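**Zwischenbericht an die Lambert-Stiftung, Förderlinie Alltag und Ernährung**
Projekt: Kochen am Arbeitsplatz, Standort Groltberg
Träger: Nondomus e. V.
Berichtszeitraum: bis Ende Oktober
Verfasst von: Katherine Huanca

## 1. Stand des Vorhabens

Das Projekt läuft seit dem Frühjahr und liegt im Wesentlichen im Plan. Ziel ist ein Kochangebot für Beschäftigte in kleinen Betrieben, die keine Kantine haben und auch keine Teeküche, in der sich mehr als Kaffee zubereiten lässt. Gearbeitet wird deshalb ohne fest eingebaute Küche. Alles, was für das Vorbereiten von Gemüse und kalten Speisen gebraucht wird, muss auf einem Tisch und auf Rollwagen Platz finden und sich nach der Mittagspause wieder wegräumen lassen.

Im Antrag waren für das erste Jahr zwei Kursreihen vorgesehen. Die erste ist abgeschlossen, die zweite hat im Oktober begonnen. Die Leitung beider Reihen liegt bei Wekesa Masanja, die Einkäufe und die Abrechnung macht Malcolm Lockwood. Terence Sugden hat die Kursunterlagen überarbeitet und die Rezeptblätter neu gesetzt.

Eine Abweichung gab es beim Raum. Der ursprünglich vorgesehene Besprechungsraum steht seit dem Sommer nicht mehr zur Verfügung. Der Betrieb hat uns stattdessen eine Fläche im Büro überlassen. Sie ist heller, hat aber Teppichboden und keinen Wasseranschluss. Das hat Folgen für die Auswahl der Gerichte, siehe Abschnitt 3.

## 2. Durchgeführte Arbeiten

Die erste Kursreihe bestand aus vier Einheiten: Schneiden und Messerhaltung, Salate, belegte Brote und Aufstriche, Vorkochen für die Woche. Die vierte Einheit musste wegen einer Erkrankung verschoben werden und wurde an einem Montag nachgeholt.

Am besten angenommen wurde die Einheit zum Schneiden. Viele Teilnehmende kochen zu Hause regelmäßig, haben aber nie gezeigt bekommen, wie man ein Brett ruhig hält oder ein Messer sicher ablegt. Wir haben diese Einheit in der zweiten Reihe deshalb verlängert und die Salate gekürzt.

Die Aufstriche waren schwieriger. Ohne Spüle bleibt viel klebriges Geschirr stehen, das in Kisten in das Erdgeschoss getragen werden muss. Wekesa Masanja hat vorgeschlagen, die Aufstriche künftig fertig mitzubringen und nur die Beilagen vor Ort zu schneiden. Dem sind wir gefolgt.

## 3. Raum und Ausstattung

Angeschafft wurden bisher Schneidebretter, Küchenmesser, Schüsseln mit Deckel und Transportkisten. Die Schüsseln haben wir bei Bustov bestellt, die Lieferung kam in Teilen und ist inzwischen vollständig.

Bei den Brettern haben wir uns für Kunststoff entschieden. Holzbretter waren in der ersten Reihe im Einsatz, trockneten in den geschlossenen Kisten aber schlecht. Die neuen Bretter haben einen abgesetzten Rand und eine Griffaussparung, lassen sich also auch voll beladen mit einer Hand zur Schüssel ziehen. Auf der glatten Tischplatte rutschen sie ohne Unterlage. Ein feuchtes Tuch darunter hilft, wird aber oft vergessen. Bis zum nächsten Bericht wollen wir rutschfeste Matten beschaffen — der Posten Kleinmaterial gibt das her.

Der Teppichboden bleibt der größte Nachteil des Raums. Rote Bete, Tomaten und Beeren haben wir aus dem Programm genommen. Möhren, Paprika, Gurken und Äpfel sind unproblematisch, Abfälle lassen sich trocken aufnehmen.

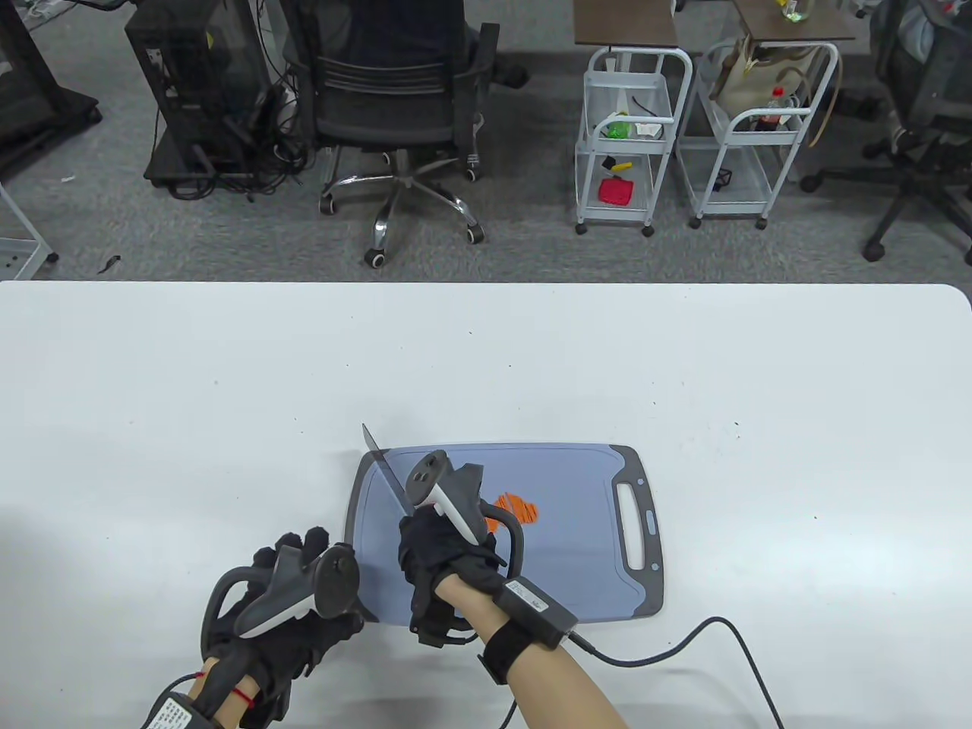 ### Arbeitsplatz Schneiden

Geschnitten wird an einem weißen, rechteckigen Tisch, mit dem Brett direkt vor der arbeitenden Person. Die rechte Hand führt das Messer, die linke sichert das Brett am linken Rand. Die Bürostühle lassen wir abseits vom Tisch stehen, geschnitten wird im Stehen.

Die weißen Rollwagen mit den dunkelbraunen Holzplatten bieten zusätzliche Ablage. In der ersten Reihe landete zu viel auf dem Schneidetisch, und für die Schüsseln blieb kein Platz. Seit Oktober gilt: Auf dem Tisch liegt nur, was gerade verarbeitet wird. Die Regel funktioniert in den meisten Einheiten gut. Beim Abräumen dauert es noch zu lange, bis alles wieder in den Kisten ist, die Mittagspause wurde dadurch mehrfach überzogen.

## 4. Mittelverwendung

Die Sachmittel sind planmäßig abgerufen. Beim Posten Lebensmittel ist ein Rest geblieben, da die Aufstriche in kleineren Mengen gebraucht wurden als kalkuliert. Wir beantragen, diesen Rest in den Posten Kleinmaterial zu verschieben, für die Matten und für Ersatzmesser. Die Raumkosten entfallen weiterhin, der Betrieb stellt die Fläche unentgeltlich. Die Belegliste reicht Malcolm Lockwood gesondert ein.

## 5. Offene Punkte

- Rutschfeste Matten für die Schneidebretter bestellen (Lockwood)
- Messer schleifen lassen, Angebot liegt noch nicht vor
- Rezeptblätter für die Einheit Vorkochen kürzen; die jetzige Fassung hat drei Seiten und wird am Tisch nicht gelesen (Sugden)
- Absprache mit dem Betrieb über die Mittagszeiten. Ansprechpartner dort ist Bradley Cheetham
- Klärung, ob die Transportkisten über Nacht im Büro bleiben dürfen

## 6. Ausblick

Die zweite Kursreihe soll im Winter abgeschlossen werden. Danach ist eine Befragung der Teilnehmenden vorgesehen, der Fragebogen liegt als Entwurf vor und geht der Stiftung vorab zu. Ein weiterer Betrieb hat Interesse angemeldet, dort gibt es eine Spüle, aber weniger Fläche. Eine Begehung steht noch aus. Über das Ergebnis berichten wir im nächsten Zwischenbericht.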